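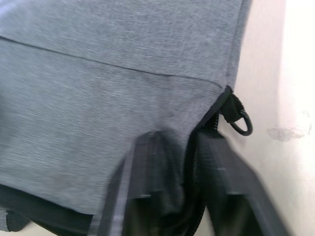 The Candstead bus company will open its lost property office two evenings a week from July, after many riders asked for longer hours. Until now the office at Waltell station was open only in the mornings, when most people are at work. Bags are the hardest things to return, the company says, and it asks owners to write down small details before they come. "Gray bag" is not enough. A speckled gray fabric, a long seam across the upper part or a black zipper with a short black pull tab will help the staff much more.

Last year the office received 871 items on the lines between Candstead and Lis. Umbrellas and gloves were the most common, and one rider left a cello on the night bus to Ustinia.

Items are kept for 100 days. After this time they go to the charity shop next to the station. Phones and keys can be collected for free, and for larger items there is a fee of 2 dollars. The evening hours will be Tuesday and the day after, until 10 p.m. Riders should bring a document with their name, and the ticket if they still have it.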